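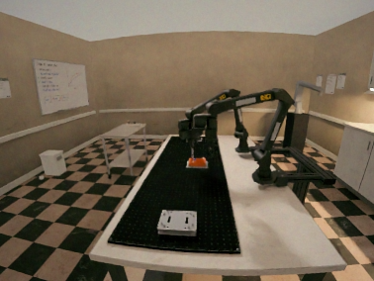 Ticket 677
Product: Jarngate two-arm cell simulator, trial license
Submitted by: Pirnier lab automation group
Status: Closed, workaround accepted

We are trying the Jarngate simulator before deciding whether to buy the full cell. Our test job is vial handling with the Avex rack add-on. The room, the table and both arms load without errors. The trouble is with the plate positions. With the two arms reaching in over the black perforated mat, the planner reports "target outside shared zone" for the white plate with the two slots, even though either arm can be jogged to it by hand. It happens on every start.

Version: trial build 369
Scene file: two-arm bench, unmodified
Error repeats: yes

Reply from Jarngate support, 9:40 a.m.

Thank you for the log. Please check which origin the plate is using. In build 369 the plates can be tied to the table or to the mat. If one is tied to the table and the shared zone is tied to the mat, the planner will compare the wrong numbers. Open the layout panel, select each plate and read the Parent line.
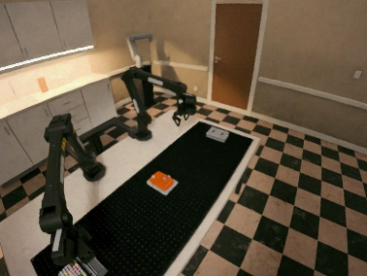
Customer, 10:25 a.m.

Both plates had Table as parent. Changed both to Mat, saved, restarted the scene. The shared zone error is gone. We now get a different one when the first arm starts its approach: "finger clearance low, motion held." The arm stops above the pick point and stays there until we cancel. Lowering the speed made no difference.

Reply from Jarngate support, 11:15 a.m.

The clearance check uses the finger model named in the tool file. Please send the tool file and one wrist camera view with the fingers open.
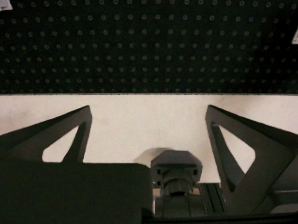

Customer, 11:50 a.m.

Tool file attached. It lists the Xia narrow finger set for both arms. We did not pick that. It seems to be the default when the rack add-on is installed after the arms.

Reply from Jarngate support, 1:30 p.m.

Confirmed on our side. The add-on installer overwrites the finger entry. Steps to fix:

1. Close the scene and make a copy of the tool file.

2. Set the finger entry for each arm to match what is loaded in the scene. Do this one arm at a time and save after each.

3. Delete the cached clearance map. It is rebuilt at the next start, and the first load will be slow.

4. Load the rack job and step it by hand to the grasp point at the vials. Check the wrist view before letting the job continue.
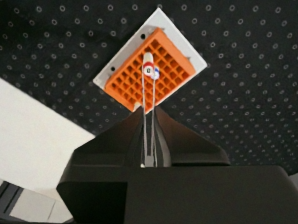 5. If the motion is still held, raise the planner limit from the default to 2,000 samples and run again.

Customer, 3:05 p.m.

Did all five. The hold message no longer comes up. Loading took much longer the first time, normal after that. We would like the installer fixed before we buy, as we will be setting up 2 more seats. Please add that to the quote notes.

Reply from Jarngate support, 3:20 p.m.

Added. The installer fix is logged as a separate item and linked to this ticket. Keep the copy of your tool file until you have updated.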